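Previous section Next section Contents References

4.2 The open afternoon at Jilside

I had never planned to put an open day into this paper, but it taught us more than the two months of lab work before it, so it gets a section of its own. We held it in February at Jilside, the rehearsal building we share with the Nestia group, and we put the bathroom cleaning task on show. My co-author was against it (he wanted table wiping, which everybody shows and which always goes smoothly). I wanted people to see the thing we find hard!

The setup was the same as in Section 3. A person wears the head camera, holds one gripper in each hand and does the job from start to finish while we log both hands and the view from the head. The marker cubes give us the hand positions, and the policy is trained on those tracks later. Visitors could stand behind the line and watch, and after the first hour we let them try the grippers themselves on a dry sink in the next room – that was easily the most popular part of the day, and I had to shoo people out at six.

We collected 54 demonstrations that afternoon. I'd like to say they were all good, but 3 had to be dropped for tracking loss, always with a cube turned too far from the camera. The hinge end of the seat is where this tends to happen. You have to reach over the bowl, squeeze the cloth hard enough to keep it and still press down, and the natural way to do that with your own wrist is the way that hides the markers. Figure 7 is from one of the runs on the back rim, with the right gripper on the cloth and the left one held low by the front of the bowl.
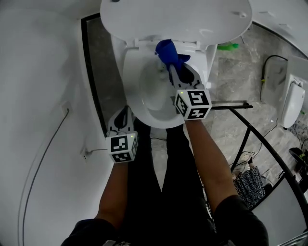
Figure 7. Wiping the back rim with the right gripper during the open afternoon.

Sinan Aydoğan objected that a cloth bunched up like that tells the policy very little about wiping, and that we should have folded it flat and started every run with the same fold. He said a learner would pick up the pressing and miss the stroke. It was a fair point, and we went back and forth on it for a good while over coffee. My own feeling is that a cloth in a real bathroom never stays folded past the first corner, so I'd want the bunched grips in the training set anyway. But we did split the data afterward by how the cloth was held, and that split is the one we use in Section 5.

The other thing visitors kept asking was why the second hand is there at all if it's mostly waiting. I gave a pretty weak answer on the day. Looking through the logs later, I found the left hand does come in – to catch a trailing corner of the cloth, or to take over on the near side – and runs recorded with one hand only had noticeably more stops in them. We had 100 of those one-handed runs from the earlier sessions at Kılıçarslan, which made the comparison easy enough to do.

All the open-afternoon runs were added to the Cava set, which brought it to 3000 demonstrations in total. We kept the background chatter out by never recording sound.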